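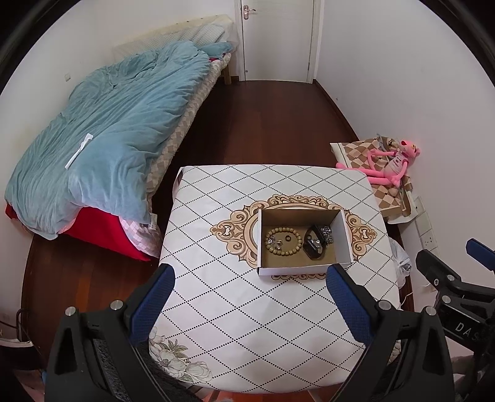 A night guard protects your teeth from grinding while you sleep, and at Konholm Dental we make each one from a mold of your own teeth. On this page we answer the questions that patients ask us most often after they take the guard home. Many of them are about storage. The guard should always be in its hard case when it is not in your mouth, and the case should have one fixed place. It does not need to be a special place. An open cardboard box on a bedroom table, like the white one on the patterned tablecloth, is good enough for the case, but please do not put the guard in such a box without the case.

How long does it take to get used to the guard?
Most patients need several nights. In the beginning you can have more saliva than usual, and your teeth can feel a little tight in the morning. If you still feel pain after 15 nights, please stop wearing the guard and call our office on Wolano Street.

How do I clean it?
Rinse it with cool water every morning and brush it softly with a separate toothbrush. Do not use toothpaste, which can scratch the surface. Hot water changes the shape of the guard, and we cannot repair this.

Can I keep other things in the same case?
No. The case is only for the guard. Rings, earrings and other small things can scratch the plastic, and they also carry dirt. Please keep them somewhere else.
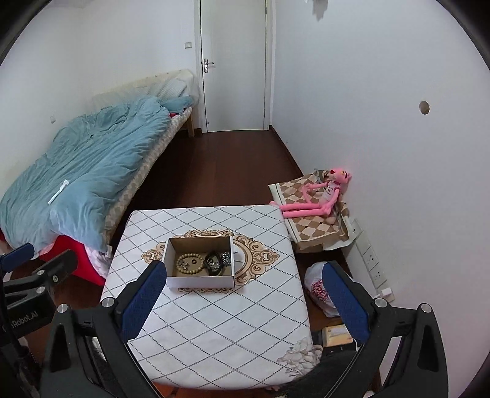

What does a night guard cost?
The price is $300 for one guard. It includes the mold, the fitting and one adjustment visit. If you lose the guard within 18 months, we can make a new one from the saved mold for a lower price. Please ask at the front desk.

Will my insurance pay for it?
Some plans pay a part and some pay nothing. We can send a request to your insurance company before we start, so you know your part of the cost. The answer usually comes by mail.
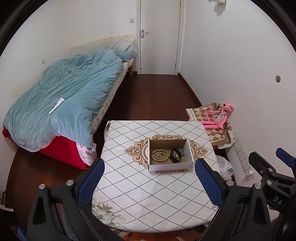

If your plan says no, you can still pay in monthly parts. We do not charge interest for this.

Should I bring the guard to my checkup?
Yes, please bring it every time, in its case. We look for cracks and thin places, and we check that it still fits well. If you had a new filling or crown since the last visit, the guard may need an adjustment.

Page updated 22/06/2025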